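A Long Talk With Rohani Mangundap

Posted 12/06/2019 in Interviews

Rohani Mangundap has been writing crossword puzzles for the Mostari newsletter for so long that people in the building stop her at the elevator to complain about a clue. She loves it. "If they're mad, they finished it," she told me, pouring us both a second cup of tea before I'd touched the first.

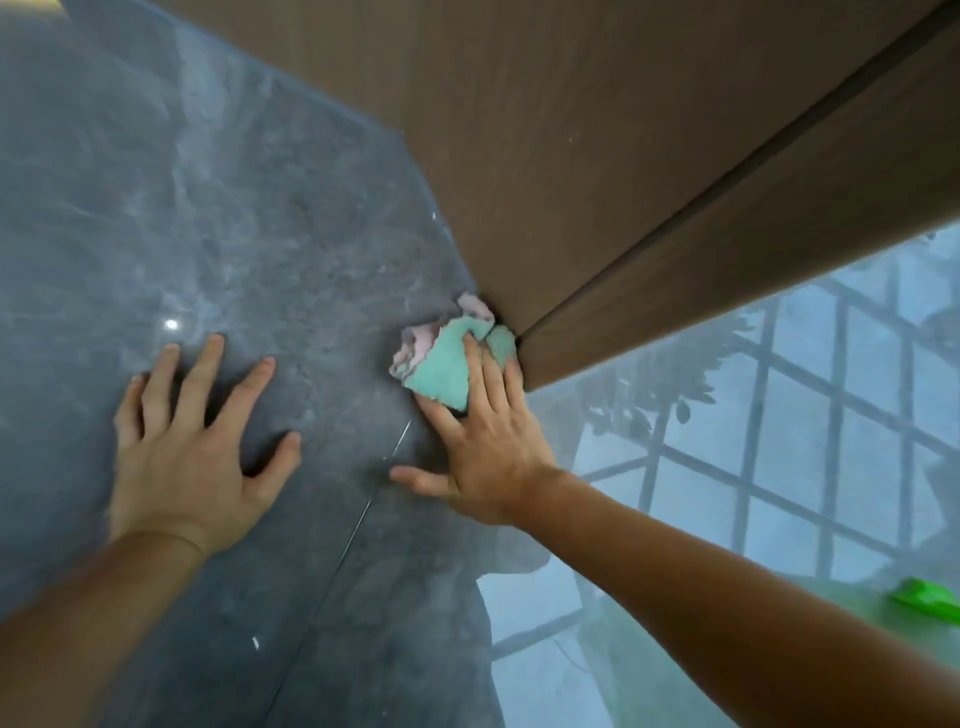
How she started

She learned from her grandfather, who did the puzzle every morning in pen and never let anyone else hold the paper. "So I had to make my own," she said. "The first one was terrible. I had two words that weren't words at all." She still has it, folded inside an old dictionary from 1905 that she bought for the smell as much as anything.
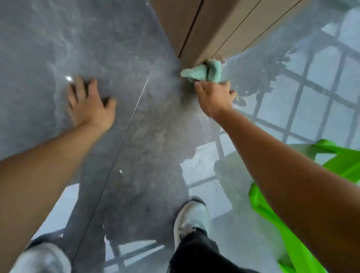
Evine Residents' Reading and Puzzle Club

These days a grid takes her 5 evenings, most of them spent on one stubborn corner. She begins with the long answers, then fills in the short ones with a pencil and a great deal of muttering — her word, though I heard a bit of it myself. Kagiso Baloyi tests every puzzle before it goes out. "He's merciless," she said, looking very pleased. "He sent one back in March with a note that just said 'No.'"
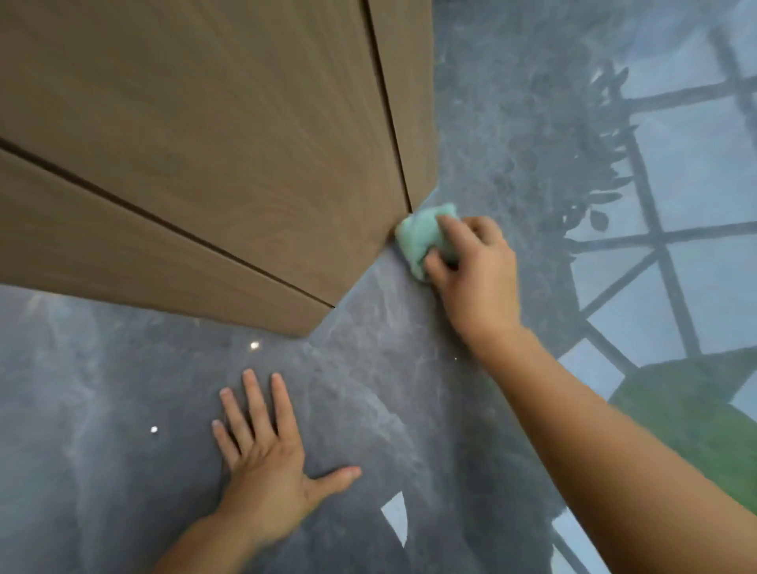
On clues, fair and unfair

I asked what makes a good clue, and we were off for the better part of an hour. She likes one that makes you groan and then call somebody to read it to them. She can't stand river names, or anything you'd only know from doing other crosswords.

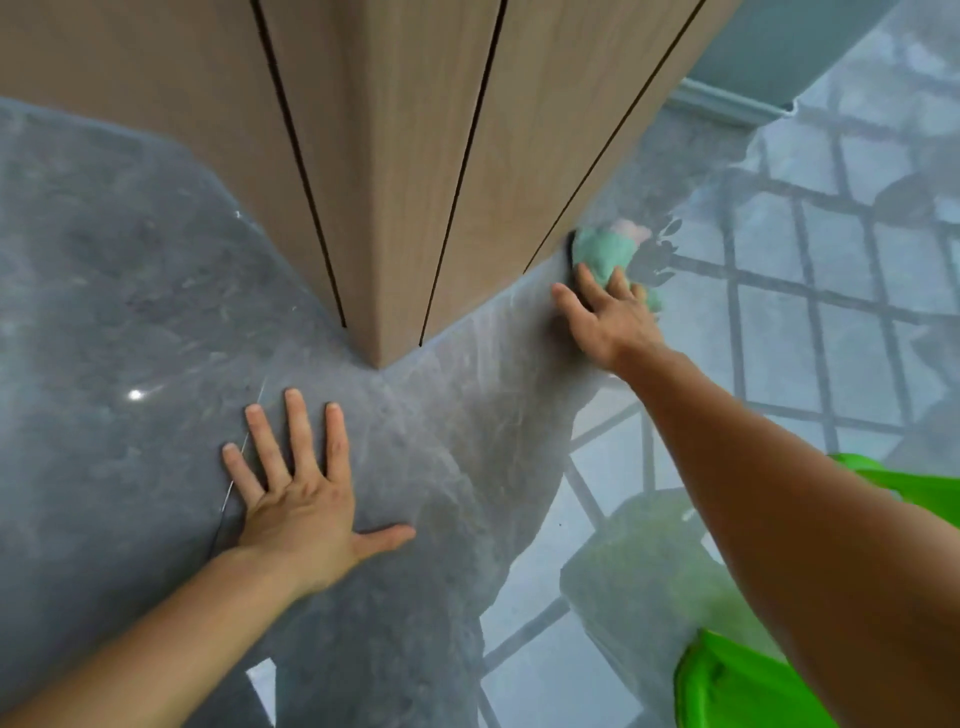
Her own favorite was for the word "envelope," and she made me promise not to print it, as she means to use it again in puzzle 107. I did finally get it, on the bus home, and I groaned out loud.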